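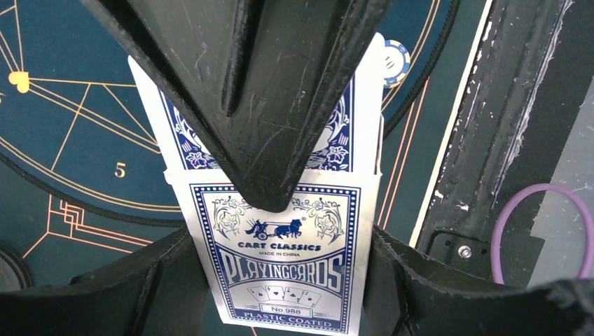

The white and blue box, No.988, with the cards still in it.

My aunt left me her debt, and it was a debt in my favor. She owed me 2,702 points. It was written in the back of a school notebook, in her square handwriting, with my name above it and a line under it, and I found the notebook in the kitchen drawer of her apartment in Kukstead, between the birthday candles and the manual of the oven.

I had come there in December to empty the apartment. I had two days and a rented van. My sister could not come, she had her work and the small children, so we agreed that I would call her when there was something to decide. On the first day I called her perhaps too often. Do we keep the lamp? Do we keep the good scissors? She said yes to the scissors.

The notebook I did not call about. I sat down on the kitchen floor and I read it.

When we were children my aunt taught us a game which she called Finard. I have never met another person who knows it. You play it with a usual deck of cards and with chips, on a mat with numbers. The chips stand on the numbers. A card is turned, and the one who has the turn can move a chip or leave it where it is, and if you leave it three times in a row you must say the word "Cestum" and pay. I asked my aunt many times what Cestum means. She said it was what you say. Later I thought it was Latin, and in school I asked the Latin teacher, and he said that it was very nearly Latin.

The cards were always of the same kind, the cheap ones with the blue backs, coated with plastic, with a horse and a chariot on the box. She bought them at Fukuda, the stationery store on the corner by the bridge, where they also sold her envelopes and the ink for her pen. A deck lasted her for one winter. She shuffled hard. When the corners became soft she gave the old deck to us for building houses, and she went down to Fukuda and came back with a new one in her coat pocket, and then we were not allowed to open it. She opened it herself, slowly, with a fingernail, and she looked in at the backs of the cards for some time before she took them out. As a child I believed that she was reading something there.

I found the mat in the bedroom, rolled, behind the wardrobe. It was dark green, with the gold lines I remembered, and the circle in the middle with the star in it. I carried it to the kitchen and put it on the table and placed a heavy book on each end so it would lie flat. The chips were in a cookie tin, light blue and orange and white. The orange ones were always mine. I never asked for them, but at some time in my childhood it had become so.

Then I looked at the notebook again. The game we played last was from a summer when I visited her for one afternoon, on the way to another place. I had won 42 points that day. I remembered that I won but I did not remember that she was sad about it, or happy. I remembered that I looked at the clock because of the train. She had written the 42 and added it to the old sum, and the addition was correct. After this the pages were empty.

It was already dark. I should have packed the glasses. Instead I took a deck from the drawer, opened it and dealt for two persons, as she had taught us, one card to the left, one card up to the top of the circle, and I sat on my own side, and then I went around the table and sat on hers.

From her chair the room was different. I had never sat there. One could see the door and the window at the same time, and the mat was turned, so that the numbers I knew from the right side were upside down. For so many years she had read them upside down, because she let us have the good side.

I played badly for her. I tried to think what she would do, and each time I thought she would wait. So I waited three times, and I said the word in the empty kitchen, and I paid from her chips to mine. It felt wrong to take them. I called my sister.
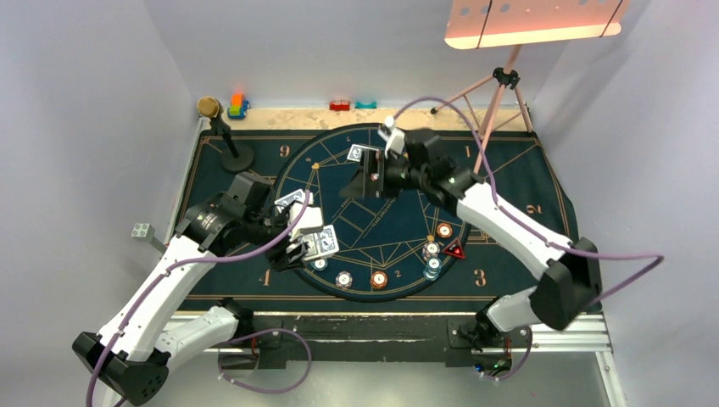

You must never take the points if the other one cannot see you do it, my sister said, that was the first rule, did you forget that? She was whispering. The children slept. I said I did not remember such a rule at all. She said that our aunt told it to her every time, before the first card.

"She never told it to me," I said.

"You always won," said my sister. "To me she told it because I was cheating."

I was quiet for a moment, and I heard her walk through her apartment and close a door. Then she spoke in her normal voice. She wanted to know how the chips stood. I told her. She wanted to know which card was up. I told her this also. She thought for so long that I believed the connection was broken.

"Move the blue one," she said. "The one next to the other blue one. Move it down."

"You are playing for her?"

"I am playing for me. She can owe you whatever she likes."

So I moved the blue one down, and I turned the next card, and it was good for my sister, and she made a sound which I had not heard from her since she was a girl of ten or eleven. I put the phone against the sugar bowl with the speaker on. I gave back to my aunt the chips I had paid to myself. I found a pencil in the drawer, and on the first empty page of the notebook I wrote my sister's name and mine.

We played until her battery was low. I read to her every card, and I am quite sure that I read all of them correctly, and she asked me each time, "Is it true?" and each time I said yes. She won 100 points. I wrote it down in my own handwriting, which looks careless below the other.

In the morning I packed the glasses in newspaper. The table went to a neighbor and the lamp went with it. I rolled the mat and put it on the front seat of the van, next to me, with the tin on the floor where it made a noise in every curve. At the bridge I stopped in front of Fukuda, left the engine running, and went in to ask if they still had the blue ones.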